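ギトリー閘門資料館、旧機械室の保存修理を終え常設展示室として公開
収蔵資料1427点の再整理が完了、閘門設備の図面69枚を新たに閲覧対象に追加
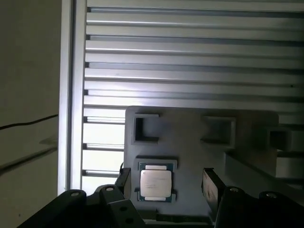
2021年7月17日

報道関係各位

ギトリー閘門資料館
バイドゥー産業遺産財団

ギトリー閘門資料館(運営:バイドゥー産業遺産財団)は、スカクテル運河旧下流閘門に付属する機械室の保存修理工事を完了し、本日より同室を常設展示室として一般公開します。あわせて、4月に終了した収蔵資料の再整理の結果に基づき、閲覧制度および資料請求の手続きを改定します。

1. 対象施設の概要

旧下流閘門は、スカクテル運河がギトリーの船溜まりに接続する地点に設けられた石造の閘門です。閘室は切石積みで、上流側と下流側にそれぞれ一対の合掌式門扉を備えています。通船用としての使用は既に終了しており、現在は下流側門扉を閉鎖位置に固定したうえで、閘室内の水位を一定に保っています。

機械室は閘室の右岸側に建つ煉瓦造平屋建の建物です。当初は門扉の開閉装置とバイパス水路の制水弁を操作する目的で建設され、後年、動力が水圧式から電動式に切り替えられた際に北側へ増築されました。増築部分は切妻屋根、当初部分は寄棟屋根で、両者の取り合いに谷樋が設けられています。この谷樋からの漏水が小屋組と壁体の劣化の主因となっていました。

機械室は閉鎖後、資料館の倉庫として使われていましたが、床梁の腐朽が確認されたため立入りを制限していました。今回の修理は、建物の構造的な健全性を回復し、内部に残る開閉装置を原位置のまま展示することを目的としたものです。

2. 保存修理工事の内容

工事の設計監理および施工管理はプルメロ保存設計が担当しました。主な工事内容は次のとおりです。

(1)屋根
既存の粘板岩葺きを全面的に解体し、再使用が可能な材を選別して葺き直しました。再使用材は街路側の屋根面にまとめ、不足分は同系色の粘板岩で補足しています。補足材の裏面には修理年を刻印しました。谷樋は鉛板で更新し、継手の位置を勾配の変わり目からずらしています。下葺きには透湿性のあるシートを新設しました。

(2)小屋組
トラスの合掌尻に腐朽があった箇所は、腐朽部を切除し、同樹種の新材を金輪継ぎに準じた仕口で接合しました。全体の取替えを要する部材はありませんでした。錬鉄製の吊りボルトは取り外して除錆し、亜鉛末を含む下塗りを施したうえで復旧しています。

(3)壁体
過去の補修で用いられていたセメントモルタルの目地を除去し、水硬性石灰を結合材とするモルタルに置き換えました。配合は、当初部分の目地から採取した試料の分析結果を参照して決定しています。塩類の析出が見られた壁の下部には湿布による脱塩処理を行い、処理後の含水状態と塩分濃度を記録しました。煉瓦の取替えは、表面剥離が進み断面の欠損が大きいものに限りました。

(4)床
腐朽した床梁を撤去し、既存の受け石を利用して新たな床梁を架設しました。開閉装置の基礎は床と縁を切った独立の構造で、今回の工事では荷重条件を変更していません。床下には通気経路を確保し、点検口を設けています。

(5)開閉装置
水圧式の主ピストン、歯車列、牽引鎖の巻取り胴、および増築時に据え付けられた電動機を、いずれも原位置で保存しました。表面の油脂と粉塵を除去したのち、既存塗膜の残存状況を調査し、旧塗膜はそのまま残しています。可動部には防錆油を塗布しましたが、動態復元は行いません。配管については、内部に残留していた水を排出し、端部に盲板を取り付けました。

修理前、修理中、修理後の各段階で三次元計測を実施し、点群データから平面図、断面図および装置の配置図を作成しました。これらは修理工事報告書に収録し、資料館で保管します。

3. 展示室の構成

展示室の床面積は143平方メートルです。当初部分と増築部分を一つの動線で結び、壁面への造作は最小限に抑えました。解説板は床置きの自立式とし、煉瓦壁への固定は行っていません。

当初部分では、水圧式開閉装置を中心に、圧力水の供給、弁の操作、鎖による門扉の牽引という作動の順序に沿って解説します。装置の各部には番号札を設け、解説板の系統図と対照できるようにしました。

増築部分では、電動化の経緯を、発注書、据付け時の検査記録、運転日誌の複製により紹介します。電動化後も制水弁は手動で操作されており、閘門番が作成した操作手順書がその実態を伝えています。手順書には、降雨後の増水時に弁を開く順序を入れ替えるよう指示した加筆があり、展示では加筆部分の翻刻を併せて示します。

室内の温湿度は自動記録装置で常時計測します。機械室は空調設備を持たないため、紙資料の原本は展示せず、すべて複製を用います。原本は本館収蔵庫で保管します。

照明は既存のトラス下弦材に沿って配線した低照度の器具によるもので、部材への穿孔は行わず、巻付け金具で固定しています。

4. 収蔵資料の再整理

資料館は機械室の工事と並行して、収蔵資料の全点照合を進めてきました。照合は4月に終了し、登録総数は1427点で確定しました。従来の台帳では、複数の部材からなる一式資料に枝番号を付す場合と付さない場合が混在しており、今回これを統一しています。旧番号は新目録の備考欄に残したため、既刊の文献で引用された番号からも検索できます。

資料は、図面、文書、写真、金属部材、木製部材、計測器具、その他の区分で登録しました。材質が複数にわたるものは、保存環境の管理上、最も脆弱な材質の区分に入れています。

このうち閘門設備の図面69枚は、折損と酸化により閲覧を停止していたものです。乾式クリーニング、脱酸処理、薄葉紙による裏打ちを終え、平置きの保存箱に収納しました。内訳には門扉の組立図、制水弁の断面図、石積みの割付図が含まれます。原図には尺度の異なる二系統の寸法記入があり、後から記入された系統は改修時の実測値と判断しています。この判断の根拠は新目録の解題に記載しました。

図面の閲覧は、高精細複写による画像を原則とします。紙の透かしや筆記具の確認など、原図によらなければ目的を達成できない場合に限り、事前審査のうえ原図の閲覧を認めます。

5. 閲覧および資料利用の手続き

閲覧は予約制です。希望日の二週間前までに、所定の申請書を資料館窓口または郵送で提出してください。申請書には、資料番号、閲覧の目的、複写の要否を記入する必要があります。資料番号が不明な場合は、対象設備の名称と年代の範囲を記入することで、学芸担当が該当資料を調査します。

複写物を出版物または展示に使用する場合は、別途、掲載許可申請が必要です。学術目的の使用については掲載料を免除します。いずれの場合も、資料番号と所蔵者名の表示を条件とします。

旧様式の申請書による受付は、既に提出済みのものを除き終了します。

6. 責任者のコメント

ギトリー閘門資料館館長 ディルウィン・サミュエル(Dilwyn Samuel)
「機械室の価値は、水圧式と電動式の装置が同じ建物に併存し、双方の配管と配線の経路を追える点にあります。修理では、この経路を分断しないことを設計上の条件としました。床の点検口の位置も、配管の支持金物を確認できるように決めています。再整理した図面と現物の照合はまだ途中であり、制水弁の周囲には図面と一致しない箇所が残っています。今後の調査結果は館報で順次報告します。」

7. 利用案内

名称:ギトリー閘門資料館 機械室展示室
所在地:ギトリー、スカクテル運河旧下流閘門右岸
開館時間:午前10時から午後5時まで(入室は午後4時30分まで)
休館日:月曜日(祝日の場合は翌平日)および展示替え期間
観覧料:一般795円(本館と共通)、中学生以下無料
支払方法:現金のほか、主要なクレジットカードを使用できます。

機械室の出入口には敷居の段差があります。車椅子を使用する場合は、増築部分の北側出入口から入室してください。北側出入口は通常施錠しており、本館受付で申し出があれば係員が開錠します。

混雑時は入室人数を制限します。大型の荷物は本館のロッカーに預けてください。室内での三脚および自撮り棒の使用はできません。個人利用を目的とした写真撮影は、閃光を用いない場合に限り可能です。

閘室の縁石部分は転落防止柵の内側が立入禁止区域です。増水時には、柵の外側の通路も閉鎖することがあります。閉鎖の有無は本館入口の掲示で確認してください。

8. 報道関係者の取材について

展示室内の取材および撮影は、開館前の時間帯に受け付けます。希望する場合は、媒体名、人数、使用機材、照明の有無を明記し、資料館広報担当まで連絡してください。照明機材を使用する場合は、装置表面の旧塗膜への影響を避けるため、設置位置と点灯時間を事前に協議します。

保存修理工事に関する技術的な質問は、資料館を通じてプルメロ保存設計に取り次ぎます。修理前後の平面図および断面図は、報道用に縮小版を提供できます。

本件に関する問い合わせ先
ギトリー閘門資料館 広報担当
受付時間:開館日の午前10時から午後4時まで

運営者について
バイドゥー産業遺産財団は、水運および水利に関する建造物と関連資料の保存を目的とする団体です。ギトリー閘門資料館の運営のほか、運河施設の実測調査、修理工事報告書の刊行、所有者に対する維持管理上の助言を行っています。

以上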